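3.2 How people describe a color when they can't point at it

I came to this part of the study sideways. For two years I had been collecting recordings of people talking on the phone about things they wanted to buy, mostly because I was after hesitation sounds, and I kept noticing that the longest pauses came right before color words. Red, black and white went by quickly. Anything between green and blue made people stop, back up and start over (one caller to the Nuston store went through four words for a bath towel and then picked the gray one). So I put the hesitation sounds aside for a while and went looking for the blue-green words.

The Nuston recordings gave me 1,447 color mentions once I had thrown out the ones where the line was too bad to hear. I coded each one for the word used, any hedge around it ("kind of," "sort of a," "like a") and whether the speaker repaired it later in the call. Pale surfaces turned out to be trouble too, and I hadn't planned for that. Callers would say white, then off-white, then cream, all for the same tabletop, and my first coding sheet had just one box for the lot. I split it into three boxes in November and recoded everything from the start, which I don't recommend to anyone with a teaching load.
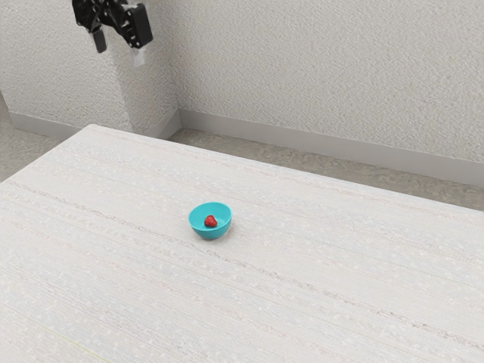 Figure 4. A nearly white tabletop with a fine linear texture.

The recoding did help. With the boxes split, it became clear that speakers treat "white" as a starting bid. They offer it, wait, and only move to a narrower word if the other person sounds unsure. This fits what I found in the smaller Halteck set, where store staff were trained to repeat the color back to the caller. When staff repeated "white" in a flat voice, callers moved on. When staff repeated it with a rise, callers nearly always added something — "well, a creamy white," or just "whitish."

Blue-green words work differently, and I think the reason is that there is no safe starting bid. Speakers in my recordings pick either blue or green, and whichever one they pick, a good share of them fix it within the same sentence. The older callers liked "aqua" and the younger ones liked "teal," even where other clues in the call suggested they meant the same thing. I'd expect "turquoise" to be the word that settles arguments, and for a plastic bowl as bright as the one below the strawberry in Figure 5 it probably would. In the recordings, though, it showed up late in the call when it showed up at all, usually after both sides had tried something shorter.

Figure 5. Turquoise bowl with a strawberry. 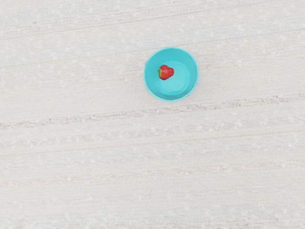

Length is the obvious suspect, and I tested it first. Three syllables is a lot to spend on a color when "blue" costs one, and my callers were in a hurry. But length can't be the whole story, given how happily the same people said "burgundy." My own hunch is that speakers like a color word better when there's a plain neighbor to fall back on. A strawberry is red and everybody will take red for it, so fancier reds feel like extras; the bowl around it has two plain neighbors pulling in opposite directions. I only have 12 calls where a speaker used "turquoise" and then explained it, so please treat this as a hunch and nothing more. Section 3.3 goes back to the hesitation sounds.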